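The Slow Shelf

By Mitra Rahimi

Two years ago I stopped to count the books I read. Before that I was keeping a list, with numbers and small stars, and every December I looked at the list and felt like a student who waits for her grade. My best year was 100 books. I remember the number very well. Of the books I remember maybe 14.

I am writing this because in April I visited a reading group in Gollel which has a different idea of what it means to finish a book. They call themselves the Slow Shelf. They take one long novel and they stay with it for a whole year, and they are not allowed to read ahead. The novel this year is The Salt Ledger, a family story of 918 pages, translated twice and, in the opinion of several members, translated badly both times.

The group was started by Lamisi Alhassan, a retired pharmacist who reads in four languages and complains in all of them. She told me that she began it from anger. She had been in another book club, a monthly one, and they discussed Middlemarch in one evening between the soup and the dessert.

"We gave to Dorothea less time than to the parking," she said.

So she put a card in the window of Tzavaras, the secondhand bookshop near the river, asking for people who were willing to be bored sometimes. Eleven persons answered. Most of them are still coming.

The meetings are held in the back room of the shop, every two weeks. The method is simple. Someone reads one page aloud, usually a page that nobody would choose for a quotation. Then there is a silence, which was longer than I expected, and after that anybody can speak. On the evening of my visit the page was from the middle of the book, page 311, where the grandmother goes to the market and argues over the price of lentils. Nothing else happens in it. They talked about it for more than an hour.

I will admit that in the first ten minutes I was looking at the clock. I had read this novel in my counting time, in five days, mostly on buses, and I didn't remember any lentils. But one man noticed that the grandmother speaks to the seller in the polite form, and that with her own son she never does. A young woman answered that in the second translation the polite form is lost completely, and she read us both versions, one after the other. Somebody disagreed. Lamisi disagreed with everybody. By the end I understood that this small argument in the market is preparing the terrible letter at the end of the book, and I had missed it, although I gave the novel four stars and recommended it to my sister.

After the meeting I asked them what they do when they want to know how the story ends. There was some laughing. One member confessed that last year, when they were reading Prirkon, the long seafaring novel, she bought a second copy and finished it in secret in one week. She then had to sit through seven months of meetings with an innocent face. She said it was not the punishment I imagine. Knowing the end, she could hear how early the author had begun to tell it.

Of course there are problems with this way of reading. You can't follow what is new. A friend of mine who reviews for a small magazine would lose her work if she read one novel in a year, and I don't think she loves books less than Lamisi does. Also the choice of the book becomes very heavy. If a fast reader picks badly she loses a weekend, but the Slow Shelf once picked badly and lived for twelve months with Prernatar, a philosophical trilogy in one volume that Lamisi now uses to hold open the door of her kitchen. They finished it. I asked if nobody proposed to stop, and she looked at me as if I had proposed to stop a marriage over a bad breakfast.
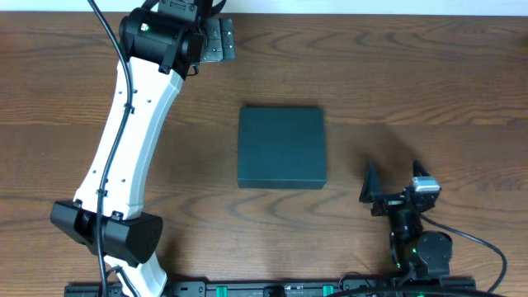

There is also the question of memory. Several members are over seventy, and with two weeks between the meetings it is easy to forget who is the cousin of whom. For this they keep a notebook. It goes home each time with another person, who writes down what was said, and at the next meeting it is passed on. I was allowed to look inside. Some entries are one line long and some are four pages. One person draws family trees with different pens, and another writes mostly about what she disagrees with in the previous entry. I could have read this notebook all night, maybe with more pleasure than the novel.

When I came home I took The Salt Ledger from the shelf again. I decided on ten pages in an evening, with a pencil, and no stars. It is going slower than this. Yesterday I read only three, and then I went back to the first of them - there is a sentence about a locked cupboard which I think is important, but I am not sure yet.

The Slow Shelf will choose its next book in the autumn. Suggestions can be left at the counter in Tzavaras, on paper, with the title and one reason. Lamisi asks that the reason is not "it is a classic." She also asks for nothing under 500 pages, and no more philosophy for the moment.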